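Lardale Library Brings Back Its Computer Repair Evenings

If you have an old desktop gathering dust under the stairs, the Lardale library would love to help you get a little more life out of it! The popular repair evenings return in June, running every Sunday from 6 p.m. in the big reading room, and they are free to anyone with a library card (cards are free too, and you can sign up at the front desk on the night).

Last season visitors from Lardale, Tullelon and even as far away as Claltora brought in 965 computers, and a good many went home again with a new fan, more memory or simply a thorough cleaning.

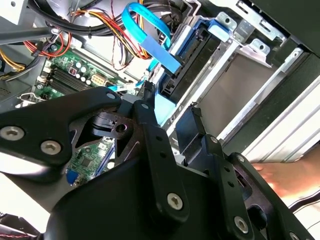 There is room for 16 visitors each evening, so it pays to book ahead by phone or at the desk. Please bring your power cord — the library has only a few spares — and save your photos and letters somewhere safe before you come. The Kragh bus stops right outside the door.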